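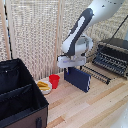

The box on the table

Clem Hinds has been helping people sort out their homes for long enough to have gone off most of the products sold for the job. She doesn't like label makers and she has no time for drawer dividers. What she does like is a fabric box, the bigger the better, and she likes it on the table.

"People put the box on the floor and walk back and forth to it," she says. "Then they get fed up. Put it where your hands are."

Her method, if it needs a name, is to clear one surface at a time with the box at one end. Things that belong in the room stay on the table and everything else goes in. When the box is full it gets carried round the house and emptied, and only then does it come back. A table of ordinary clutter usually takes two trips.

I tried it on a Saturday morning in the back room, where our table serves for meals, homework, parcels and whatever was in somebody's pocket. I had a box from Rosska, the soft kind with handles, which had been holding winter hats. The hats went on the bed, where they stayed until the evening. Hinds says this is the commonest mistake. Don't empty a full box to get a box.

The first things to deal with were cups and plates. Every house seems to have a few plastic cups left over from a picnic set, and they end up everywhere because they don't break and so don't get put away. Ours hold pens, screws, bath water and very occasionally squash. Hinds asks her clients to decide whether each one is a drinking cup or not. If it is, it lives with the glasses. If it isn't, it gets a strip of tape on the base and never goes back in the kitchen cupboard. I had four on the table and kept two for drinking.

Plates are simpler, in that a plate belongs in the kitchen, but a plate with food on it is awkward. Half a banana isn't rubbish and isn't quite lunch either. Her rule is that food gets settled before anything else is touched: eaten, wrapped or binned. She once watched a man pack a whole sideboard around a saucer of toast.

After that come the things she calls slabs. These are anything flat and solid that will stand on its edge, such as books, chopping boards, game boxes, boxed jigsaws and a child's larger building blocks. Slabs cause trouble because they get laid flat, and once one is lying flat another goes on top of it. At the bottom of our pile was an Orlandini travel draughts set that I'd been looking for since the previous July.

She stands slabs up. In the box they go along one side, long edge down, with the tallest at the back, and the soft or odd-shaped things fill the space that's left. The box keeps its shape better that way and you can read the spines as you carry it. It works on the table too. A book on its edge takes up very little room, although it does need something beside it if there are people about with elbows.

There are things to know about the boxes themselves. The cheap ones have card inside the fabric, and the card gives up as soon as it gets damp. The Rosska has stiffer sides and folds down, but the base is a separate piece and slides about when the box is empty. Hinds uses an old Banari that she bought for laundry. It has no base board at all, so it sags, and she puts a tray in the bottom. She says she has tried smarter ones and gone back. Lids she regards as a waste of money, as they spend their lives leaning against a wall.

Colour matters a bit more than I'd expected. A pale box shows marks but you can see what's in it. My dark one swallowed a pair of navy gloves and a phone charger, and I found them on the second trip.

The part I was worst at was the carrying round. Filling a box is pleasant. Walking it upstairs and finding a place for a single sock and a bicycle pump is dull, and this is where most attempts stop. Hinds has a client who gave up at this stage and kept buying more boxes, until he moved house with a stack of them still full. She suggests starting with the room furthest away, while you still have some patience. I did the bedrooms first, then the bathroom, then the cupboard under the stairs, which was a mistake – it needs a box of its own.

The bits that have no home go in a smaller container. Mine was a Nekusance biscuit tin, and by the end it held keys, foreign coins, hooks, batteries of unknown condition and one wheel. When I tipped it on to the scales it came to 929 grams. Hinds lets people keep a tin like this for as long as they want, provided there's only one and the lid shuts.

The table was usable by lunchtime. There were cups on it again within the hour, and somebody's library book, standing up. I've left the box on the chair at the end with the handles facing out. The hats are in a pillowcase.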